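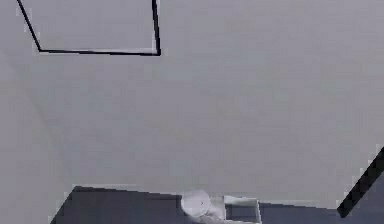 Kultis is a small school for people who want to learn to draw, and we love what happens when grown-ups pick up a pencil again. Most of our students haven't drawn since they were kids, and plenty of them show up sure that they can't. So we start with the plainest thing there is, a few straight lines on a flat surface! Three black strokes on light gray, joined at the corners with one side left open and the whole thing a little skewed, and your eye already wants to read it as a box. We can spend most of a first evening on that (and we do), tilting one stroke, stretching another, and watching a shape lean back into space.

Classes run all year in our rooms on the second floor of the old Zenusow building, up the stairs next to the shoe repair place. The big room faces north and gets wonderful even light until late afternoon. The small room is warmer, closer to the kettle, and gets used for ink and for anyone who wants a quiet corner. We keep groups to 6 people per teacher so there's time to sit down next to you and look properly at what you're doing.

Our beginner course is called Paiva. It covers line, simple perspective, light and shadow, and it ends with a drawing of a room in your own home, which is always our favorite week. People bring in kitchens and stairwells and garages, and one student drew the inside of her coat closet and got the hangers beautifully right. After Paiva you can go on to figure drawing or join Baltosum, our open studio on Saturday mornings. Baltosum has no lessons. You come in, you draw, you talk or don't talk, and somebody usually brings pastries.

We teach by hand first. Pencil, charcoal, cheap paper and lots of it! Last year our students went through 300 pads of newsprint, and we'd be happy to beat that. Cheap paper makes people braver, and you'll see teachers making messy drawings right along with you. Later on, if you're curious about ink or colored pencil, we have a shelf of supplies you can borrow from before you spend money on your own.

You don't need to bring anything to your first class except clothes you don't mind getting charcoal on. There is an elevator at the back entrance, the tables adjust for wheelchairs, and the bathroom is just across the hall. Parking on the street is free after 6 p.m., though the 206 bus stops right out front and is much easier on market days.

In July we hang the student show in the hallway and both classrooms. Everyone who has taken a class that year can put something up, finished or not, and the doors stay open all evening. Come by even if you've never drawn a thing. Bring the kids, borrow a pencil from the jar by the door, and add something to the long roll of paper in the hall.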